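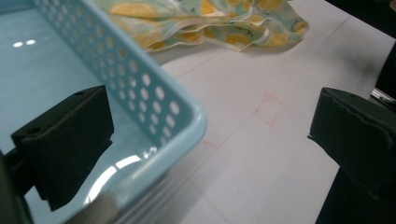 From: Annelore Fuchs
To: manipulation-list
Date: 9 July 2025
Subject: Re: wrist view only, held-out episodes

Benedikt Seidel wrote:

> I read the draft. Two questions before I try to repeat it in Pravia.
> First, did you train on the full set or only on the episodes
> Friederike had relabeled? Second, the draft says the basket task was
> the weakest, but the table only gives one number for all the tasks
> together. Can you split it out? I would also like to know what you
> did with frames where the fingers hide part of the rim.
>
> Benedikt

Hi Benedikt,

Full set, 732 episodes. Friederike's relabeled ones are in there with the new labels and the old labels were dropped. I held out whole episodes and never split one between training and test. The earlier run from February did split them, so please don't compare against that one. The numbers looked better than they should have.

On the basket: I'll split the table in the next draft. The policy gets the general direction right and then has trouble with the last part, getting one finger inside the wall and the other outside. From the wrist the basket fills a lot of the view, and the wall is all small oval holes, so one patch of it looks much like the next. The floor is smooth and picks up glare from the lights. My guess is that the encoder is locking onto the glare, which moves when the camera moves, but I haven't tested that properly. Gizella suggested masking the brightest pixels and retraining. That run is queued.

For frames where a finger covers the rim, I did nothing special. They stay in. I tried cropping the fingers out and it got worse, I think because the gap between them is the best cue the policy has for where it is about to close.

Settings, in case the config in the repo is out of date:

history: 2 frames
action chunk: 5 steps
camera: wrist only
color jitter: on
random crop: small, same crop for both frames

If you use a longer history, watch the memory. Ottmar ran out on the Stultville machine and had to cut the batch size, and I don't know how much that changed his result.

One thing I would like from you is a run with a different cloth on the table. The lemon print shows up behind the basket in some of our views and I can't rule out that the policy uses it as a landmark. A plain one would do. Keep the basket color the same for now so we only change one thing.

The checkpoint from step 700 is in the shared folder under "early". It is bad at everything but useful for checking that your loading code works.

Annelore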